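Trastby opens bookings for Clalo, a worktop planning service for small kitchens

Zeleke, January 24, 2020

Kitchen fitting firm Trastby has opened bookings for Clalo, a home visit service for people who are short of worktop space and don't want to replace their kitchen. A visit costs £92 and covers one kitchen. Bookings are being taken now for homes in Zeleke and the villages on the bus routes out of the town.

Clalo deals with the things that stay out on the side all the time: the toaster, the cutting board, the bottles, the jars, the cups and the box of cereal that never makes it back into the cupboard. A fitter and a planner come to the house, go through what is kept on the worktop and what it is used for, and agree a layout with the people who cook there. They then move everything into place the same morning or afternoon.

The service was tried out in Zeleke from September, with around 166 homes taking part. Most were flats and terraced houses with a single run of worktop and the sink at one end. Trastby offered the trial visits free in return for a follow-up phone call.

"We fit kitchens for a living and we are often asked to quote for a bigger one," said a Trastby spokesperson. "When we go and look, there is often a fair length of worktop under the things standing on it. Some people do need a new kitchen. Others need the toaster moved and a board that can stay out flat, and we didn't have anything to sell them until now."

How a visit works

Visits last two hours. The customer is asked to leave the kitchen as it is on a normal day and not to tidy up beforehand. The planner starts by asking what was made for breakfast and for the last hot meal, and where each thing was put down while it was being made.

The layout divides the worktop into three parts. The front is kept for work, which usually means the cutting board. The back, against the tiles, takes bottles, jars and cups. Anything with a plug goes to one end, within reach of a socket, with the flex kept away from the sink and the hob. A toaster needs clear space above it, so it is never placed under a low wall cupboard or a shelf.

Small drawer units can go at the back too. In the trial they were mostly used for tea, pegs, batteries and takeaway menus, and the planner will suggest emptying one before it is given its place.

The planner doesn't throw anything away. Things that the customer decides not to keep out are put in a crate and left in the house.

On the worktop

Two close views of the worktop and two wider ones, toaster included.
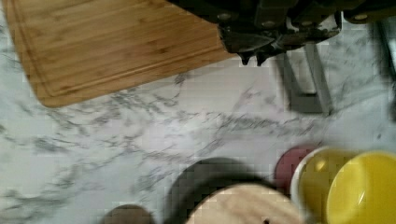
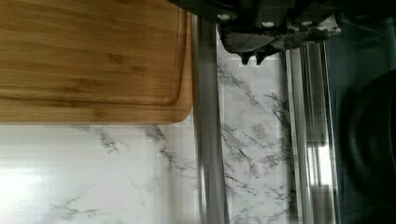
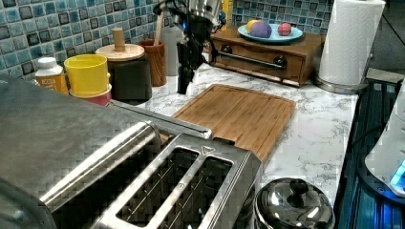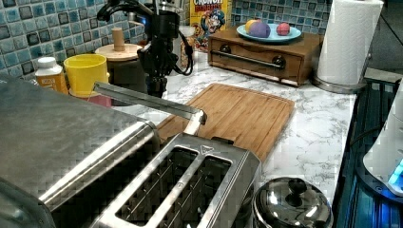

Can people who rent their home book a visit?

Tenants can book on the same terms as owners. Nothing is drilled, glued or screwed during a standard visit, so a landlord's permission isn't needed. If the planner suggests a shelf or a rail, it is written down as an extra and the tenant can take it to the landlord or leave it.

Boards and grooves

Cutting boards came up in the follow-up calls more than any other item. Many homes had a board that was too big to store upright and so ended up leaning behind the taps, where it stayed damp. Trastby now advises customers with a board of that size to leave it lying flat on the worktop and treat that spot as taken.

A board with a groove running round it is suggested for anyone who cuts tomatoes, oranges or cooked meat, as the groove catches the juice before it gets to the worktop. It should be washed and stood on its long edge to dry before it goes back. Customers with a light worktop are also told to wipe under the board each evening. Tea, beetroot and turmeric were the stains mentioned most often.

"The board was the argument in nearly every house," the spokesperson said. "One person wants it out and the other wants it away. We normally ask who does the chopping and go with them."

Tiles and the back of the worktop

The strip along the wall is the hardest part to keep clean, and small mosaic tiles have a lot of grout. Clalo planners leave a gap of a hand's width between the tiles and the first row of containers where the worktop is deep enough. Where it isn't, they put the containers together on a tray so that they can be lifted out in one go.

Containers used every day go in front and to the side of the hand that reaches for them. Plastic cups can be stacked, though the follow-up calls showed that stacks of more than two or three tend to be knocked over by children. Tall boxes go at one end so that they don't hide what is behind them. Jars with wooden lids are kept away from the kettle, as steam makes some lids swell and stick.

Crumbs

Each customer is left with a single sheet of advice on looking after the layout. Half of it is about toasters. Unplug the toaster and let it cool before emptying the crumb tray. Do this over the bin and not over the sink. Wipe the outside of a steel toaster along the grain with a soft damp cloth, and dry it straight away or it will show marks. Don't put a knife or fork into the slots.

The sheet also asks people to clear the front of the worktop once a day, at whatever time suits the house. Several of the trial homes did it while the kettle was boiling.

Trays and crates from Fondeck

The crates and trays used on the visits are supplied by Fondeck, which has its workshop on the same industrial estate as Trastby. One crate is included in the price. Trays are charged separately and customers are free to use their own – a roasting tin with a tea towel in it did the job in more than one trial home.

Fondeck will take back crates in good order from customers who no longer need them. They can be handed in at the Trastby showroom during opening hours.

What is not included

Clalo doesn't cover the insides of cupboards, fridges or freezers. It doesn't include deep cleaning, electrical work or repairs to worktops and tiles. If the planner sees a damaged flex or socket, the customer will be told, and that part of the worktop will be left out of the layout until it has been put right.

Heavy items such as stand mixers will be moved once, by the fitter, to the place agreed. Customers who use a stand mixer less than once a month are usually advised to find it a home outside the kitchen.

Trastby will look at the price and the area covered later in the year. There are no plans at present to offer the service outside the Zeleke area – the firm wants the same small team to carry out the visits and the follow-up calls.

Booking

Visits can be booked by telephone or in person at the Trastby showroom in Zeleke. Customers are asked for the length of their worktop, measured from wall to wall or to the edge of the cooker, and whether anyone in the house uses a wheelchair or finds it hard to reach. Morning and afternoon visits are available. Payment is taken at the end of the visit.

Customers who go on to order a new kitchen from Trastby within a year will have the £92 taken off the bill.

Notes to editors

Trastby designs and fits kitchens in Zeleke and nearby. Clalo is a Trastby service and is written with a capital C only.

Trial visits were free of charge and each was followed by one phone call.

Pictures may be used free of charge with this story. Requests for larger copies should be sent to the Trastby press office.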